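Diltora small-cap research — progress report to the fund, second half

Sorry for the short turnaround on this one, wanted it with you before the allocation meeting. Numbers first, then the write-ups, then what we still owe you.

Screening. Started from 400 listed industrials, the list you approved in the spring. Filters as agreed: low earnings multiple, positive free cash flow, no net debt to speak of. 10 names left after the first pass. Read every annual report, footnotes included. Most fell over on receivables — sales growing nicely on paper, cash not following. Two are left that we would put money behind, Tandport and Ruchti. Gomier is the awkward one, see further down. 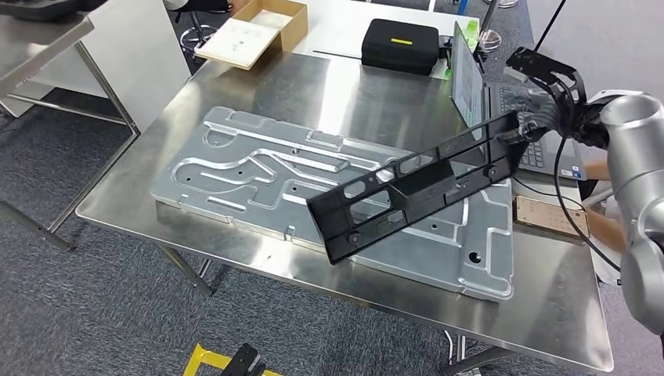 Tandport first as it is the simpler story. Cheap against its peers and has been for a while. Market seems to think the margin is a one-off. We don't. Went back through the segment notes and the improvement comes mostly from dropping two bad contracts, and those don't come back. Dividend covered. Management owns a decent chunk of the stock and has been adding. What bothers us: one customer is too large a slice of revenue and the contract renewal is not disclosed. We have written to investor relations twice. No answer to the first letter, a polite non-answer to the second. Will keep at it.

Valuation work on Tandport is finished, model is in the shared folder. Base case, bear case, and a nasty case where the big customer walks. Even in the nasty case the stock isn't crazy expensive, but you would sit on a loss for a good while. Position size should reflect that. Our suggestion is in the cover sheet.

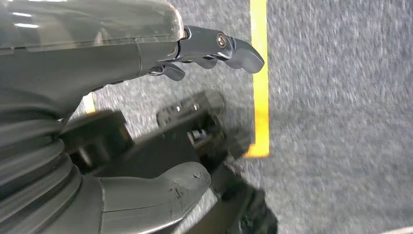
A gripper arm and yellow floor tape.

Ruchti. Slower grower, better balance sheet. Family still controls the votes, so don't expect a takeover bid to bail anyone out. Cash pile has been building and they haven't said what it's for. Either a buyback or an acquisition — we would much prefer the first. Their record on acquisitions is poor, the last one was written down inside a few years and the note on it was very thin. Accounting otherwise clean. Same auditor a long time, which we flagged in the risk table.

Liquidity is the real problem with Ruchti. Thin trading, wide spread, some days barely any volume. Getting in takes patience and getting out in a bad market could be painfull. If the fund wants a full position it has to be built in small pieces with limit orders. Please tell us early if that doesn't work for your side, we will stop spending hours on it.

Gomier. Looked like the best of the bunch in September. Lowest multiple on the list, growth every year, everything you want to see. Then we got to the cash flow statement. Inventory up a lot faster than sales, and part of the costs now get capitalized that used to be expensed. Nothing illegal about it. But strip it out and the growth mostly goes away, and the multiple isn't low anymore. We moved it from buy to watch. That view wasn't shared by everyone who saw the draft.
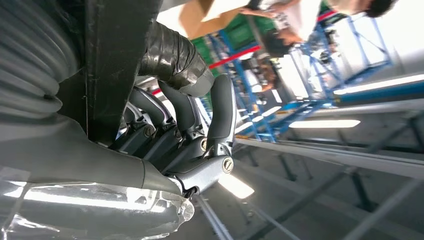 Diltora has Gomier wrong, in my opinion. Inventory went up ahead of a new product line and it should run down once shipping starts. I would give it another two quarters before taking it off the buy list, and I would like my disagreement noted in the report.

So noted. We are leaving it on watch and will look again when the next accounts are out. If inventory drops and the cash shows up we will happily change our minds.

Budget. Within plan on data subscriptions and travel. Translation of filings cost more than we thought, moved a bit over from the travel line to cover it. Breakdown attached as usual.

Late or not done:
— sector comparison tables, half finished, the peer group needs redoing
— currency section, not started
— Ruchti site visit, still waiting on them for a slot
— the write-up of the rejected names, drafted but rough, need to check teh page references

Next period: finish the above, rerun the screen on fresh accounts, and add a proper check for capitalized costs at the first pass so that a Gomier doesn't get that far again.

Need from you: a yes or no on Ruchti liquidity, and sign-off on moving the travel money. An email is fine.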